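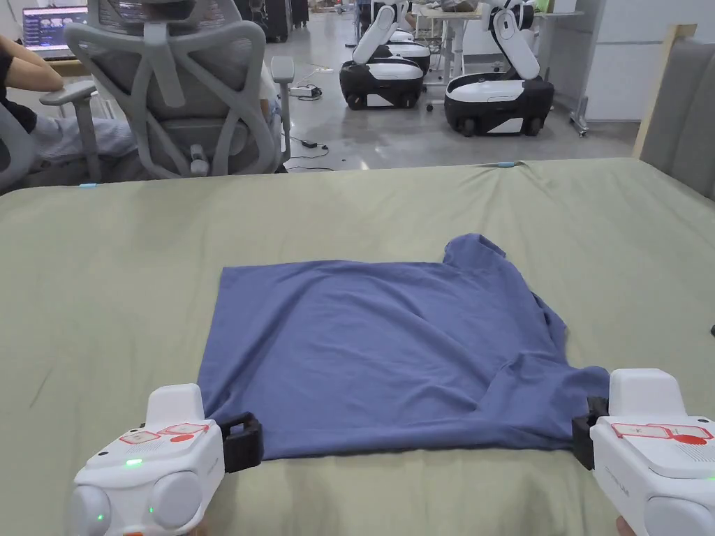
Both grippers on the hem of a blue T-shirt, mid-session on the Galtside test bed.

I have folded a lot of T-shirts in my life, and I had never once thought about my thumbs while doing it. Then I spent a day with the Garano hand-held kit, a pair of white grippers you carry around and use in place of your fingers, and now I can't fold anything without thinking about them!

The Garano comes from a small outfit called Pakex, which sells it to labs and startups that want to teach robots household chores. You do the chore, the kit records it, and a robot learns from the recordings. The pair I tried lives at Galtside, a shared workspace where İlker Kozan runs the laundry sessions. He handed me the grippers, pointed at the bed and went back to his coffee.

My first shirt was a mess. The jaws open and close with a squeeze, simple enough, but I kept grabbing too much cloth (or the sheet, twice). A hem wants a small pinch right at the corner, then the other corner, and you have to keep the two sides even as you lift. By my tenth shirt I had something you could put in a drawer, if you weren't fussy about the drawer. Sleeves are still my enemy — they puff up and roll wherever they like.

What I liked: the little green lights. I could check them without looking up from the cloth, and I got used to glancing down before each grab. The bodies are boxy but the edges are rounded, and my hands never felt pinched. I didn't love the weight. Each one is 223 grams according to the spec sheet, which sounds like nothing, and by lunch my wrists had opinions.

Şükran Tatlı has far more patience than I do. She had logged 3338 folds on this pair when I met her, and she can do a T-shirt in 13 seconds. "Stop fixing it," she told me, watching me fuss over a neckline. "Grab it, fold it, next one." She rates it well above the older Sönmez set she started on in May, mostly for the jaws, which she says don't let thin cotton slide.

The software is plainer than I'd hoped. It saves each take and lets you toss the bad ones (I tossed plenty), but naming them is slow and there's no undo. Pakex rents the pair for $113 a day with the software included, and you'll want a full day, as the first couple of hours go to learning how to hold a hem.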